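Plug insertion policy stalls before contact
Forum: Manipulation Software

bultarard_dev
Training on hand-held gripper demos from our Lirnville bench. Task is plug into power strip. 4,000 steps in, the policy stops short of the socket.

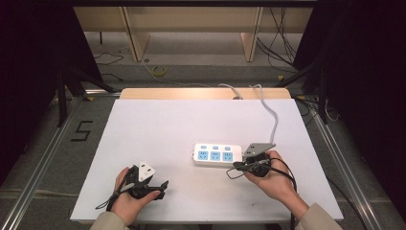

Action chunk is 20, camera streams resampled to 10 Hz. Loss looks fine.

Ayane Fujimoto
Check your timestamps first. Ten to one it's latency between wrist and head streams.

acattaneo
Disagree – 10 Hz is too slow for insertion. What does the wrist view give you?

bultarard_dev
Not much when the jaws are open.

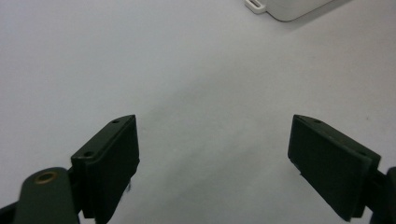 Wrist view, fingers open

acattaneo
Then the encoder has almost nothing to work with there. Weight the head view more.

Ayane Fujimoto
Still say timestamps.

bultarard_dev
Reran episode 915 with the head crop enlarged.
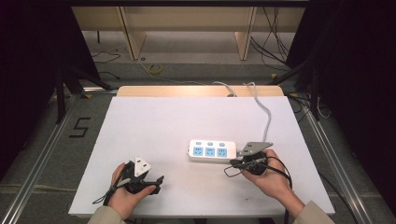 The crop now goes into the encoder at full resolution. Stalls are fewer but not gone. The light-blue sockets stand out well from the white strip, so I may add a keypoint loss on them. Will check the clocks on Sunday.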